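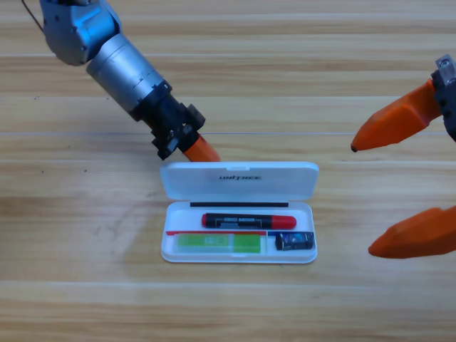 Workshop > Storage > Pencil cases

Desk storage gallery: hard pencil cases

Basness is a small reference set of hard cases for desk and school use. Each entry covers the case type, what it is suited to and how we log it. The full Basness list runs to 1,575 items, of which 58 are pencil cases.

Entry 40 – white plastic case, open, with a small assortment of stationery inside. Logged on a pale wooden tabletop.

Hard plastic wipes clean with a damp cloth and keeps its shape in a full bag. Fabric rolls take up less room when part filled, but give pens little protection from knocks.

Cases are logged open, as the lid needs space on the desk too. Inside measurements are taken at the base, where most cases are narrowest. A standard pencil, new and unsharpened, is the test length.

Soft cases are listed separately under Holta. Tins will be added in March.

Comments (2)

flumenetti: Do you measure with the lid open or shut? My drawer is shallow and the hinge always catches.

Eshun Supplies: We keep ours half full – any more and the lid springs up. Would like to see some with a removable tray.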